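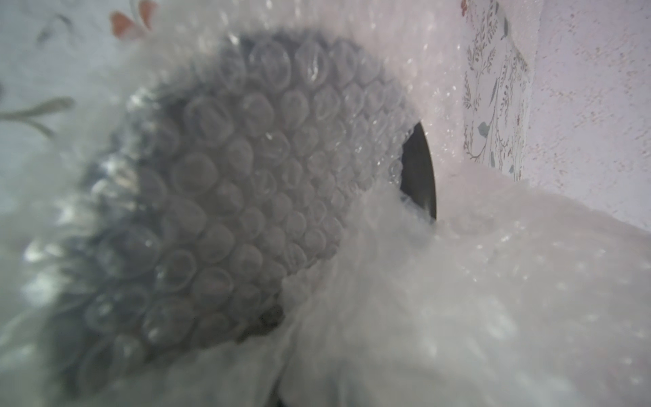
How long should I leave my new Mevudel countertop water filter running before I drink from it?
Let it run for a full 60 seconds on the first day, then pour away the first two pitchers as well. After that you can drink from it whenever you like.

Section 3: Fitting and flushing the cartridge

Welcome back! If you've already attached the hose to your faucet (Section 2), the hard part is behind you, and you can take the rest at whatever pace suits your kitchen.

1. Turn off the cold tap and put a folded dish towel under the unit, as a little water always finds its way out.
2. Unscrew the lid counterclockwise. It can be stiff the first time, so a rubber glove helps.
3. Take the plastic film off the cartridge (both ends, please!) and lower it in with the arrow pointing up.
4. Screw the lid back on by hand until it stops. Leave the wrench in the drawer.
5. Open the tap slowly and run cold water for 60 seconds.

Note: The first water may look gray or cloudy. It's only fine carbon dust, and your houseplants won't mind it a bit.

Caution: Never run hot water through the filter. Anything over 100°F can damage the cartridge.

Each cartridge is good for 200 gallons. Write the date you fitted it on the sticker inside the lid, and when the time comes, ask for part 618. Older cartridges from the Jetgate model look very similar but sit too low and will leak.

Guide written by Rania Matar, revised December 2024. Cleaning the spout is covered in Section 4.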